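Care of Toy Sinks and Play Kitchen Equipment

Guidance for playroom staff and families
Prepared by Rima Mahasneh, Tokville Family Resource Center

Molded plastic play sinks are among the most handled items in any playroom. They collect dust, crumbs and hand marks in the same places as a household sink, and they should be cleaned on a regular schedule. The center recommends a full cleaning every 14 days and a quick wipe at the end of each session.

Before cleaning

Place the sink on a steady table at a comfortable working height. Painted and wooden tabletops mark easily, so lay a folded towel under the unit if water will be used. Remove cups, plates and other loose pieces and set them aside for washing. If the sink has a battery compartment, take the batteries out and close the cover firmly.
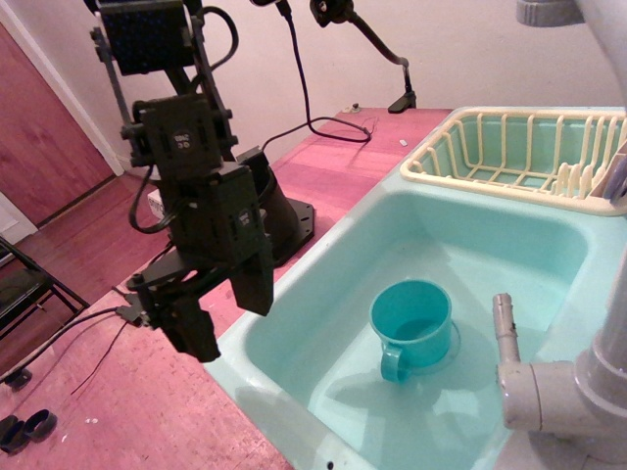 Use warm water with a small amount of mild dish soap. Scouring powder and rough pads dull a glossy finish and should not be used. Wipe from the rim toward the drain, then go over the surface again with a cloth rinsed in clean water.

Drains and raised patterns

Rings and grooves near a drain hold more residue than the flat areas. A soft toothbrush is suitable for this work. Brush in small circles, wipe, and repeat if the cloth still shows color. Dry the drain opening with a twisted corner of cloth - a cotton swab may be used where the opening is very small.

Racks and faucets

Lift the dish rack off if the model allows it and wash it separately, drawing a damp cloth between the slats. Toy faucets should be wiped at each joint and collar. Do not force a part that resists turning.
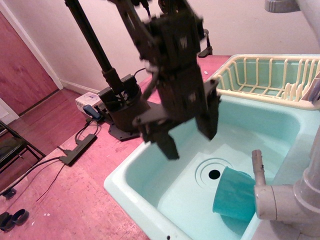 Cups and small dishes should be soaked for 2 minutes in soapy water, rinsed, and left upside down on a towel for 30 minutes. They may be returned to the sink once the inside is fully dry. Pieces that are cracked or have sharp edges must be withdrawn from use and reported to Crescencio Requena at the equipment desk.

Storage

Store the sink away from direct sunlight, which fades light-colored plastic. Small pieces should be kept in a lidded bin labeled with the name of the set.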